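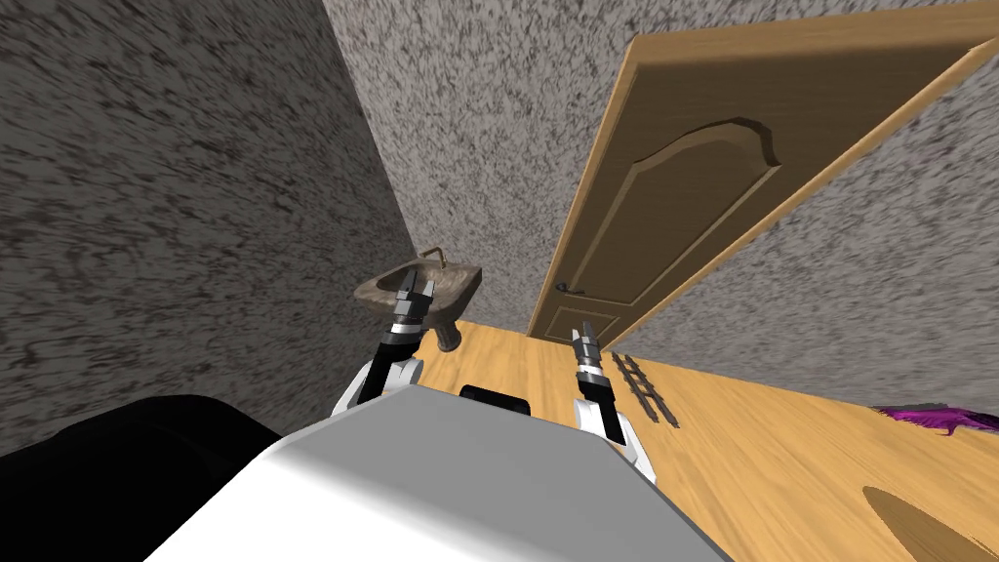 4.3 What the simulated washroom can tell a buyer

Figure 5. Simulated small room with the two-arm robot in the foreground, a wall-hung sink behind the left gripper and an open paneled door behind the right.

The purchase request we reviewed asks for one two-arm Treloar base, two Bidinen grippers, and a three-year service plan. Its main evidence is a set of runs in the Bretness simulator. We were asked whether those runs support the request at the price given. We think they support a smaller one.

The case for two arms rests on rooms of the kind in Figure 5. The argument in the request is that a washroom robot has to deal with a door, a fixture, and whatever has been left on the floor, and that a second arm saves time on all three. The simulated room does include these things. There is a sink to work around, a door standing open, and a crumpled purple cloth and a dark slatted rack lying on the floor. As a planning tool the room is useful. It makes a team think about where the base will stand and how far the arms need to reach before any money is spent.

It is much weaker as evidence of value. Of the 438 episodes submitted with the request, only 64 have both grippers in contact with something at the same moment. The rest could have been done with one arm, and in many of them the second arm was simply parked. The request does not mention this. Its cost table compares the two-arm base with hand labor and leaves out the one-arm base from the same supplier, although the quote for that base is in the appendix. A reader who skips the appendix would conclude that the choice is between two arms and no robot.

We also question the way floor space was handled. The episodes begin with the base already in position, so the time and risk of getting it through a doorway never enter the totals. The Wondmont building, where the robot is meant to work, has older washrooms with narrow doors and raised sills. A base that has to be lifted over a sill needs a ramp or a second person, and both cost money. Neither has a line in the budget. We asked for door widths in February and received a floor plan with no dimensions on it.

4.4 Grippers and the hidden cost of handles

The gripper is the part of the request we would hold back longest. Bidinen sells the two-finger model with a standard set of fingertips, and the request assumes that the standard set will do for every tool on the cleaning list. Handles are where this kind of assumption tends to fail. A thin, flat finger has little surface to offer a thick round stem, and a tool with most of its weight at one end will try to turn in the grip.

The simulator is generous on this point. Its contact model used one friction value for every object in the room, and the value was chosen so that the grasping runs would finish. That is a fair choice for someone developing a controller. It is a poor one for someone working out how many sets of fingertips to order. We could find no run in which friction was lowered, and no run in which the tool was heavier than its default. Figure 6 gives a sense of the geometry involved.
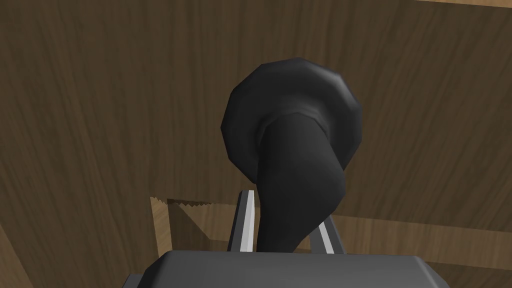
Last modified: 5 Mar 2025

Figure 6. Black plunger-like object between the two gripper fingers, in simulation, with a dark wooden surface behind it.

The two fingers in Figure 6 are narrow strips, and the stem between them is thick and curved, bulging on the right side. A still image cannot say how firm the hold is. It does show how much the grasp would depend on where the fingers meet the curve, and a real handle made of rubber or painted wood might behave quite differently at the same spot. Before ordering, we would want the same grasp tried on a bench with the tools the cleaning staff already use. A bench trial needs one gripper on loan and a few days of a technician's time. The supplier offers loans, according to its own quote, and the request gives no reason for turning the offer down.

Wear is missing too. The budget allows for one replacement set of fingertips a year. That number appears to come from the supplier's sales sheet, which rates a set at 1000 cycles on dry test blocks. Washroom tools are often wet and sometimes dirty, and the tips will be wiped down with cleaning products the sheet does not list. We have no better number to offer, and neither does the request. In that position the honest entry is a range, with the high end carried into the total.

4.5 What we would fund

We would fund the simulator license for another term, the gripper loan, and a survey of doors and sills at Wondmont. We would not fund the two-arm base on the present evidence. If the authors still want it, the next request should price the one-arm base in the main table, report the episodes in which both arms were needed separately from the rest, and repeat the grasping runs with friction and tool weight varied.

The service plan should be left out until the base is chosen. Its price depends on the number of arms, and the quote expires before the survey could be finished in any case. We have seen that expiry date used as an argument for signing early. Treloar has renewed the same quote twice already, with no change in price.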